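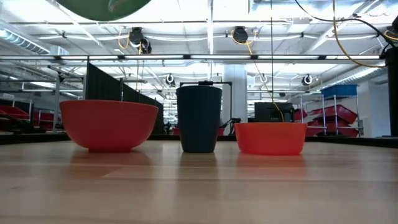 Two bowls and a black canister from the Kivi tabletop range.

GRIMETEN, June 22, 2020 - Devlow today announced the Kivi range of tabletop containers for home kitchens, break rooms and small canteens. The range covers bowls and upright canisters and is sold by the piece or in mixed cartons.

Kivi bowls come in two profiles. The deep profile has a rounded body that narrows to a small base, with a slightly thickened rim, and is offered in a matte red-orange. The shallow profile has straight, gently flared sides and a flat rim. It is offered in a brighter orange.

The canister is black, slightly wider at the top than at the bottom, and stands a little taller than the deep bowl. Finished height is 186 mm. It is intended for dry goods such as rice, oats and pasta.

All pieces may be washed by hand or on the top rack of a dishwasher at up to 100 cycles under the standard warranty. Use in ovens and microwaves is not covered.

Kivi replaces the Brultik range, which will remain available while stock lasts. Brultik spare parts can be ordered through the existing parts list. Carton sizes and pallet patterns are unchanged, so current Brultik accounts do not need to update their shelf plans.

Orders placed in June ship from the Grimeten warehouse within 14 working days. Data sheets and color cards are available from the Devlow trade desk on request.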